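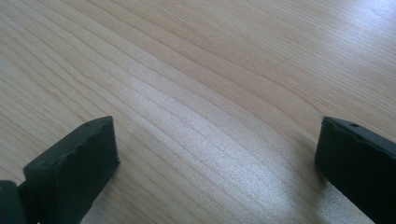
Tischplatten-Thread, Teil 1 von irgendwas

Marit Amundsen
Di., 14. April

So. Tisch steht im Zimmer, ich sitz davor und guck auf die Platte. Thread, weil drei Leute gefragt haben und ich nicht dreimal dasselbe tippen will.

2/
Maserung!! Die langen dünnen Linien laufen schräg hoch und in der Mitte machen sie so einen Bogen, dann wirds nach rechts wieder flacher. Hab ich im Laden überhaupt nicht gesehen. Da lag ein Stapel Prospekte drauf.

3/
Welches Holz, fragt Leif. Keine Ahnung. Hell halt. Auf dem Zettel von Wemholm stand nur "Natur hell", danke für nichts. Ahorn? Birke? Esche? Wer sich auskennt bitte melden.

4/
Tyra Haugen tippt auf Birke, Liv auf Esche, beide sehr überzeugt. Ich halt mich da raus.

5/
Ob massiv oder Furnier weiß ich auch nicht. Für 200 Euro gebraucht würd ich mal auf Furnier wetten. Kante hab ich noch nicht genau angeschaut, liegt man ja halb unterm Tisch dafür.

6/
Was mich etwas nervt – das Licht. Vorne in der Mitte spiegelt es so stark, dass die Maserung fast weg ist, alles silbrig-weiß. Ein bisschen glitzernd sogar. Hinten rechts wirds auch ganz blass. Dazwischen schönes warmes Beige, so wollte ich das überall.

7/
Also entweder Tisch drehen oder Lampe umhängen. Oder Rollo. Rollo war eh auf der Liste, steht da seit dem Umzug.

8/
Gedreht hab ich ihn vorhin schon mal um 90 Grad. Dann komm ich nicht mehr an die Heizung. Wieder zurück gedreht. Rücken meldet sich.

9/
Der alte Tisch (der von Strömberg, dunkel, mit den Glasrändern) geht am Wochenende zu Roald. Er hat gefragt ob die Ränder rausgehen. Hab ihm gesagt schleifen, viel Glück.

10/
Deswegen bin ich bei dem hier jetzt so pingelig. Keine Kratzer, keine Flecken, ich seh jedenfalls keine. Das soll bitte länger als eine Woche so bleiben.

11/
Untersetzer! Hab noch 4 Stück aus Kork, irgendwo. Vermutlich in der Kiste mit den Kabeln, frag nicht.

12/
Frage in die Runde: womit wischt ihr sowas ab? Die Oberfläche ist glatt, also lackiert oder sowas. Ich hätte jetzt lauwarmes Wasser genommen, Tuch gut auswringen und immer mit der Maserung. Danach trocken hinterher.

13/
Liv schwört auf Imetti Holzpflege. Hab nachgeschaut, Rezensionen gibts 831 und die erste die ich lese ist von jemandem der es auf sein Klavier gemacht hat. Bin nicht schlauer.

14/
Öl lass ich weg. Auf Lack steht das doch nur rum und schmiert? Korrigiert mich wenns Quatsch ist.

15/
Nachtrag weil gefragt wurde: nein, keine Tischdecke. Ich kauf doch nicht so eine Maserung und leg dann was drüber. Meine Mutter sieht das anders, schon klar.

16/
Läufer vielleicht. Schmal. In grau, der von Dromska den ich seit über 2 Monaten im Warenkorb habe. Wobei – grau auf dem warmen Ton? Oder lieber was in dunkelgrün. Hm.

17/
Stühle sind die nächste Baustelle. Die alten sind schwarz und haben so Metallnasen vorne an den Armlehnen, die knallen genau gegen die Kante wenn man ranrutscht. Filz drauf, erstmal. Leif sagt Armlehnen absägen. Leif darf nicht mitreden.

18/
Ok Leif hat mir jetzt privat eine Skizze geschickt wie man die absägt. Mit Maßen.

19/
Bisherige Wischtipps: Wasser (die meisten), Wasser mit einem Tropfen Spüli, schwarzer Tee (??). Ich fang mit Wasser an, der Tee wird getrunken. Mit Untersetzter.

20/
Muss los, Rollo ausmessen bevors dunkel wird. Holzart-Tipps gern weiter drunter, ich les heut abend alles.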